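Robot Cell Practicum, Handout 6
Looking after the two-arm cell
Cernix Hall, Tuesday, December 16, 2025

Read this before the session. Those who skipped the October handout should read that first, then come back a sadder person.

1. What you are responsible for

The cell is two arms, two hands, one table, and a simulated copy of all of it that runs on the Widach machine. You look after both. A cell whose model is wrong is a broken cell, even if every bolt is tight, and most of the faults logged last term were of this kind. The arms did just what they were told. They were told about a table that had since been moved.

2. Before power

Walk around the cell once. Check that both bases are tight and that the cables have slack through the full travel of the wrist. Look for anything left on the table. Coffee counts as something.

Clean the finger pads with a dry cloth. Do not use the solvent from the Surby cabinet. It takes off the grease, and then it takes off the pad.

3. Homing and zero offsets

Home the left arm first, then the right. The order matters only because the startup script was written that way, and its author has graduated.

After homing, open each hand flat and compare the joint readings with the sheet taped inside the cabinet door. If a finger joint is off by more than 3 encoder counts, rehome that hand. If it is off again, write it down and stop. Do not "fix" it by editing the sheet. We can tell – the handwriting changes.

4. Checking the model against the cell

Load scene 1568 in the simulator. It is our standard tabletop setup, with produce on a plate, and it has been used for so long that the eggplant should be on the payroll. Leave the objects where the file puts them, including anything lying partly over the rim. A tidy plate is an easier plate, and you are here to find errors.
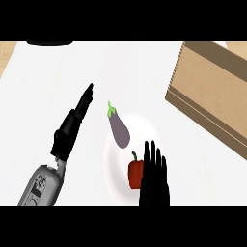

Step the right hand toward the pepper at the lowest speed and watch the contact readout. You want to see first contact at the fingers, and you want it when the fingers reach the surface of the pepper. If contact is reported early, the collision shape is too fat. If the hand sinks in and the readout stays at zero, contact is switched off for that object, and someone in an earlier section had a very successful afternoon.

Keep the left arm parked clear while you do this. Then swap: park the right, step the left toward the eggplant, and repeat. Save both logs under your group name. "final_final" is not a group name.

5. Error 3643

This is the one you will meet. The Huanca controller raises it when the commanded and measured wrist angles disagree for too long. Usual causes, in the order you should check them:

Cable pulled tight at the wrist.
Wrong payload value after a hand was taken off and put back.
Worn wrist coupling. Tell the instructor; do not open it.

Clearing the error without finding the cause is allowed exactly once, to see if it comes back. It comes back.

6. To hand in

Both contact logs, your joint readings for each hand, and a short note on anything you changed. If you changed nothing, write that. If the cell works better than when you arrived and you changed nothing, write that too, and expect a visit.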